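Shared masts need shared accountability

Mar 8, 2026

Rural coverage has been treated for too long as a private matter between each operator and its landlord. Meltura's decision to open 203 masts to rival networks is welcome, but access on paper does not carry a call.

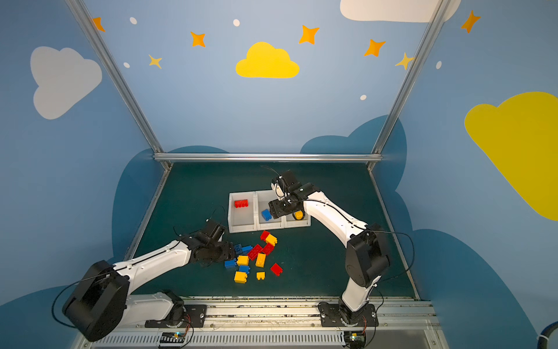 Who answers when a shared site fails?

Under the present terms, Zuvberg and Sirko must report a fault to the mast owner and wait up to 50 hours for a reply. Customers are told only that engineers are aware. The regulator should require one published contact for every site and a single repair deadline.

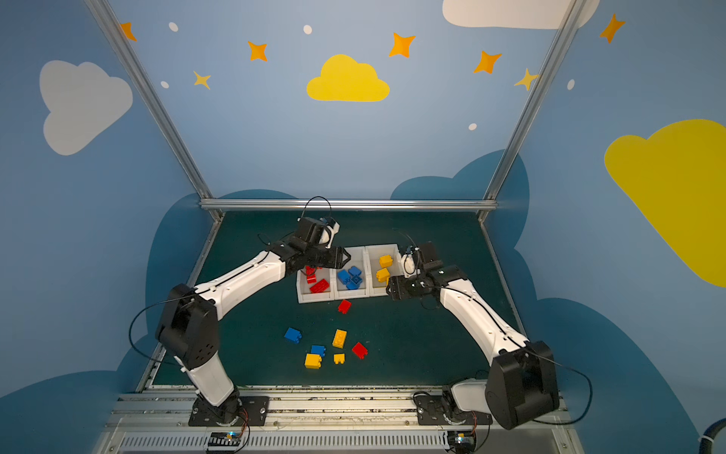 Lukian Kravets replies that a single deadline would punish owners of remote masts, where the power supply belongs to another company altogether. The objection has merit. It supports a longer deadline for those sites, set in advance and open to inspection.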